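Cell notes: the arm at Cirnstead

I spent most of August babying our smaller arm, and I think we're finally friends again. The trouble started with the gripper – two fingers that no longer closed evenly, so cups kept getting nudged sideways before the grip was any good. I backed out the finger screws (four of them, all tight, naturally), cleaned the faces and set the zero again. 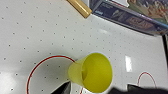 I also redid the wrist camera settings, as glare off a shiny white table can fool it. Exposure is down two steps and I like it much better! The new values are in the Nesora folder. If you swap fingers, please run the zero routine before you leave – it takes two minutes.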